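Subject: Re: [traltach-interiors] Marble tops and toothpaste etching
Date: 19/04/2022

On the Traltach list, a member wrote:

> We are fitting a marble top over a two-panel cabinet in the
> Zarasley apartment, undermount basin, single-lever faucet on the
> deck behind it. The client has read that toothpaste will ruin the
> stone and now wants quartz. Is a sealer enough? Also, would you
> take the cabinet down to the floor or leave it on legs?

Two separate problems are mixed together in the first question.

Staining is absorption. A penetrating sealer slows it down and gives you time to wipe. I use the Hatach water-based one, two thin coats, with the excess buffed off before it hazes. Do the edge of the basin cutout as well, before the bowl goes on. That edge is often left raw, and it's the part that sits closest to water every day.

Etching is a surface reaction between acid and calcite. No penetrating sealer stops it. Most toothpaste is not very acidic, so what people call toothpaste damage is usually fine abrasion on a polished face — a dull patch where the same blob gets rubbed off every morning. Mouthwash, descaler and some toilet cleaners are the real etching risks. On a honed finish the abrasion hardly shows. If the slab has not been polished yet, ask for honed. Arumugam quoted me 153 extra for re-honing a top that was already finished, and that did not include collection.

For black faucets, keep descaler off them entirely. A damp microfiber cloth and then a dry one. If scale has built up at the base, lay a cloth wetted with plain warm water around it for 19 minutes or so of patience and repeat. Vinegar will lift the scale and then start on the marble.

On the cabinet: I would leave it on legs. You can get a flat mop under it, and a leak at the trap shows on the floor the same day. With a plinth it can run until September before anyone smells it. Check the load, though. A top with a deep front edge may be a mitered build-up or solid stone, and the weights are very different. Get the figure from the yard and set the feet on something that will not creep.

Grayish-beige stone with soft veining over a dark base is what I went with, and I would order the same combination again. 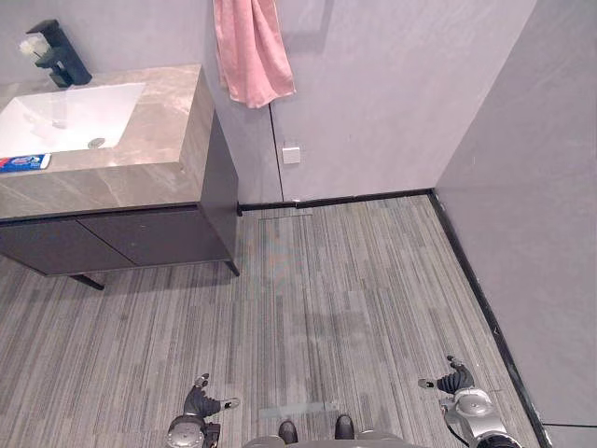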